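Week three of the kitchen redo, and I finally gave up on the paint samples! I'd taped 23 of them to the wall (yes, really) and they all looked like oatmeal by dinnertime. Areeba came over, pointed at one and went home – so that's the color now.

Next job is drawers. I want lots of little ones for string, batteries, birthday candles and all the stuff that lives in bags at our place.
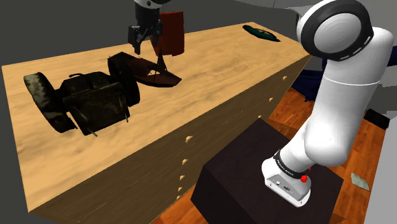
What's left for September

Tile, and one very overdue call to the plumber.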